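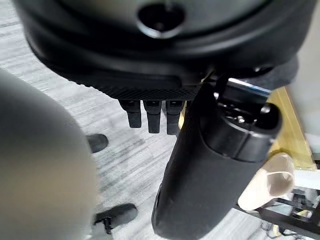

Last updated: March

Trudari Opens Second Neighborhood Sewing Library in Skomalon

SKOMALON – Trudari, the lending service that has been putting good sewing machines into people's homes for the past five years, is delighted to announce that its second sewing library is now open on the ground floor of the old Wusico building, just across from the bus station. The doors open at 10 in the morning, the kettle is usually on by five past, and anyone with a Skomalon address is welcome to come in, look over the shelves and take a machine home the same day.

The new library starts out with 1061 items to lend. Sewing machines and sergers make up the heart of the collection, and there are also dress forms, quilting rulers, buttonhole attachments, ironing hams and a very generous wall of paper patterns, many of them passed along by families clearing out a mother's or grandmother's sewing room. Borrowing is free for the first month of membership, and after that members pay a small yearly fee set on a sliding scale.

"When we opened our first library in Taipe, we thought we would mostly see people who already knew how to sew and just didn't have room for a machine," said Marisol Urrego, founder of Trudari. "What we got was a lot of folks holding a pair of pants with a split seam and looking a little sheepish about it, and I have loved every minute of that. My own aunt taught me on a kitchen table with the radio going, and I would like the Skomalon library to feel something like that, only with better lighting and more chairs."

The Taipe library now has 900 members, and a good many of them have been riding the bus over from Skomalon, which is how the idea for a second location came up in the first place. Members can return items to either library, whichever is handier, and the two share one catalog – so a walking foot sitting on a shelf in Taipe can be sent over on request.

Beginner evenings will run twice a month at 6:30 p.m., with machines and thread provided. The first few will cover hemming, zippers and mending knits. Danish Swati, who manages the Skomalon library and spent many years altering wedding gowns, will teach them himself.

"Bring the thing you've been putting off," said Swati. "I don't mind if it's been in a bag since last winter. We'll find the right needle for it and get started, and if we don't finish by closing you can take the machine home with you and carry on at your own table."

Donations of working machines, unopened notions and fabric lengths of 2 yards or more are gladly accepted at the front desk during opening hours. Please call ahead with anything that needs two people to carry, as the parking out front is short-stay only.

About Trudari
Trudari lends sewing equipment and teaches everyday sewing and mending from its libraries in Taipe and Skomalon. Press questions and requests to visit may be addressed to Marisol Urrego at the Skomalon library.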